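Vallano 양팔 시연 수집 스테이션
모방학습용 조작 데이터 수집 장비

제품 개요
Vallano 스테이션은 두 대의 로봇 팔을 한 작업대에 올려 사람의 원격 조작을 그대로 기록하는 장비입니다. 학습용 에피소드를 사내에서 직접 모으려는 연구실과 개발팀을 대상으로 합니다. 조립과 1차 캘리브레이션을 마친 상태로 출고되며, 설치 당일부터 기록을 시작할 수 있습니다.

손목 카메라
양쪽 손목에 소형 카메라가 하나씩 달립니다. 그리퍼 손가락 끝이 화면 아래쪽에 항상 들어오도록 각도를 맞추어 출고합니다. 카드, 카드 지갑, 필기구처럼 얇고 작은 물체를 다루는 작업에서는 고정 카메라만으로 손끝과 물체 사이의 간격을 판단하기 어려우므로 손목 영상을 함께 저장할 것을 권장합니다. 광택이 있는 카드는 조명을 반사하니 조명 위치를 바꿔 가며 수집하십시오.
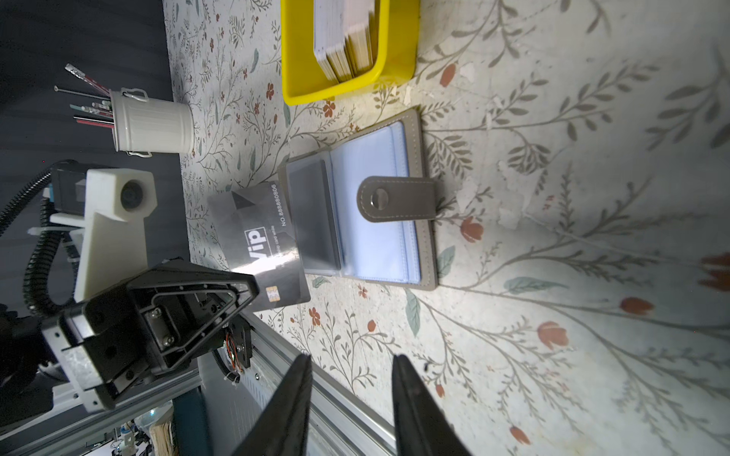 구매 고객 후기: 카드 정리 작업으로 한 달 정도 써 봤습니다. 손목 영상을 빼고 학습시킨 모델은 카드 가장자리를 자주 놓쳤고, 넣고 나서는 나아졌습니다. 다만 마운트 나사는 가끔 다시 조여야 합니다.

마운트 나사는 매주 점검해 주십시오. 각도가 틀어진 채 저장된 에피소드는 나중에 골라내기 어렵습니다. 교체용 마운트는 소모품 목록에서 따로 주문할 수 있습니다.

기록 소프트웨어 Plotelness
Plotelness는 관절 각도, 그리퍼 개폐 값, 카메라 영상을 같은 시간축으로 저장합니다. 에피소드마다 작업 이름과 성공 여부를 입력하며, 실패한 시도도 지우지 않고 표시만 남길 수 있습니다. 최대 길이와 시작 대기 시간은 작업별로 지정합니다. 기본 대기 시간은 15초입니다.

초기 배치 설정
같은 물체라도 놓인 방향과 상태에 따라 별도 조건으로 등록합니다. 카드 지갑이라면 닫힌 상태와 펼친 상태를 나누고, 각 조건에서 위치와 각도를 바꿔 가며 수집합니다. 무늬가 있는 작업면을 쓸 경우 무늬 없는 작업면에서도 일부를 수집해 두면 비교 평가에 쓸 수 있습니다.
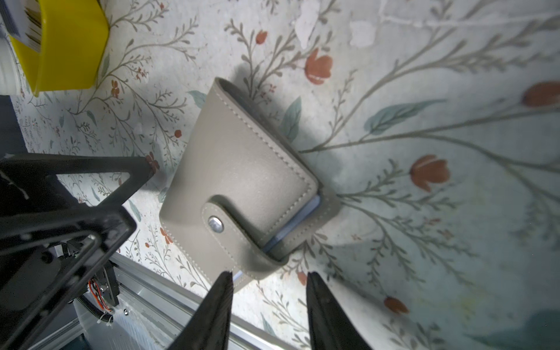
펼친 지갑과 닫힌 지갑을 한 작업 이름으로 묶어도 되느냐는 문의가 있었습니다. 스냅 단추를 여는 동작이 들어가면 길이 차이가 커져서 검수할 때 불편했다는 이야기였습니다.

이 경우 작업 이름을 나누어 등록하고, 학습 단계에서 필요에 따라 합치는 방식을 권합니다. Plotelness의 묶음 내보내기 기능으로 처리할 수 있습니다.

작업대와 프레임
프레임은 알루미늄 프로파일이며 뒷면과 옆면에 어두운 회색 패널을 댑니다. 배경이 일정해야 수집 날짜가 다른 영상을 섞어 쓰기 편합니다. 가로대에는 바구니 등 걸이형 소품을 달 수 있습니다. 고정 카메라로는 양팔과 작업대를 한 화면에 담습니다.
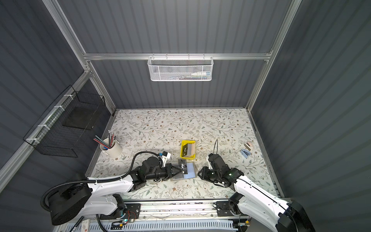 카드 홀더와 VIP 카드 위로 뻗은 왼팔, 고정 카메라 시점

주요 사양
모델: Vallano 822
구성: 로봇 팔 2대, 손목 카메라 2대, 고정 카메라 1대
본체 중량: 44kg (작업대 제외)
저장 용량: 2000GB
소프트웨어: Plotelness 1년 사용권 포함

별매품
Monasero 소품 세트(카드 지갑, 카드, 트레이, 펜꽂이)
Pennington 작업면 시트(무늬 있음, 무늬 없음)
손목 카메라 마운트

주문 안내
견적 요청 시 다룰 물체의 크기와 하루 수집 시간을 적어 주시면 구성을 맞추어 회신합니다. 설치 교육은 본체 가격에 포함되어 있습니다.

페이지 수정일: 2026년 1월 28일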